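Progress report to the Heydari Fund: Virnonstead Tenants' Laundry and Drop-in

Reporting period: April to July
Prepared by Tzu-hsuan Fu

The grant pays for evening opening, staff hours and the advice desk. Evening opening began in April as planned. We are now open until 9 p.m. on weekdays and until 5 on Saturday. Use went up slowly at first and then more quickly once the Gokton bus stop reopened. We logged 2068 visits in the period against a target of 1,800.

Karim Bataineh runs the advice desk two evenings a week. Most questions are about rent arrears and heating bills. He has seen about 200 people, and 7 cases went on to the legal clinic at Venance. 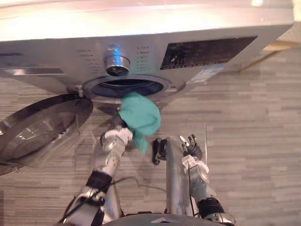
Staffing has been harder. Jabari Mohamedi left in June for a full-time post and we were short on late shifts for five weeks. İlker Eren covered most of them – the overtime is shown separately in the budget sheet. A replacement starts next month.

Spending is slightly under budget overall. Water costs are higher than we forecast, and the printing line is barely touched. We would like to move the unspent printing money to utilities and ask for your agreement in writing.

Next period we plan to finish the visitor survey, translate the advice leaflets and settle the lease renewal with the landlord. The survey draft is attached. Comments on it can go to Kvido Dvořáček at the office.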